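Budget for a small arm and gripper - what did I forget?

Asked by Benedicta Quartey

We are a small kitchenware test lab and we want to buy one table-top arm for handling kettles and pots. I have 19 thousand for the whole year. The quote from Prondimex takes almost all of it, with arm, two-finger gripper and controller. Sidcombe is cheaper, but they sell the gripper separately. Which costs come later, after the purchase? I must give my list to the finance office and I can not ask for money a second time before February.

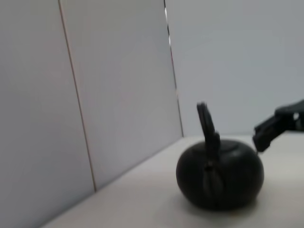
Last modified: August 4, 2023

The black kettle is typical for our work. It is round and the surface gives the fingers little to hold, so I think the upright handle is the better place to grasp. The table has plain light gray panels behind it.

Answer 1 (4 votes)

Please keep one quarter of the money free. In our first year we paid extra for these:
- second set of finger pads, softer, for round objects
- spare cable for the wrist camera
- one day of training, 300 per person
- calibration after we moved the table
- shipping for one repair, both directions

Ask also for the payload with the gripper mounted. The number in the brochure is often without it, and a kettle with water is a different weight than an empty one. If you will ever test them full, write this in the request to the seller.

Answer 2 (1 vote)

Go with Sidcombe. We have it and it is good.

Answer 3

I would rent first. Asfaw rents by month and part of the rent goes to the price if you buy later. Before you sign anything, send two or three of your most difficult objects to the seller and ask for a trial - ours did it without payment.

Comments

Ponusness: Does the rent include the gripper?

asfaw_user51: For us yes, but the fingers were extra.

Benedicta Quartey: Thank you, I did not think about the shipping. I added it to the list.

Filed under: Equipment & Purchasing > Robot arms > Running costs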